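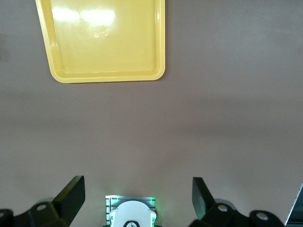
Try it thinner and let it sit overnight, was the word from Flastside when I asked why my paste kept drying in ridges under the spine linings. So I did, and wow, they were right!

5/27/21

Wheat paste, batch 8. One part starch to 7 parts water by weight (the April batches were all at 5, far too stiff for what I was asking of them). Cooked slowly, stirring the whole time, until it went from milky to see-through and started to pull at the spoon. Lid on, left overnight, then twice through the fine sieve this morning. It came out like heavy cream and brushed out beautifully – no drag, no lumps, no gritty bits at the joint.

Lined the spines of the two Renard volumes with the thin kozo. Tore the strips instead of cutting them and the feathered edge just melts away once it's down. I love this paper. Grain runs head to tail on both, checked before tearing this time (see the sad page from last month).

The Volari ledger is a different animal. 65 leaves, heavy stock, five sections with the fold worn right through. Guarded the worst two and pressed them between blotters and felt. First blotter change after 20 minutes, second after an hour. Still a slight wave at the fore edge of section two, so that one stays under weight.

Also tried the Ó Gríofa method for lifting old animal glue: a thick layer of the same paste on the spine, plastic over it, wait, scrape with the bone folder. Took three rounds, but the last one brought the glue off in long soft curls and the sewing underneath is sound! So happy about that. The original cords can stay.

To do: more blotters, sharpen the paring knife, cook a half batch at 8 parts water for the endpapers. Label the jar in the fridge before somebody puts it in a sauce.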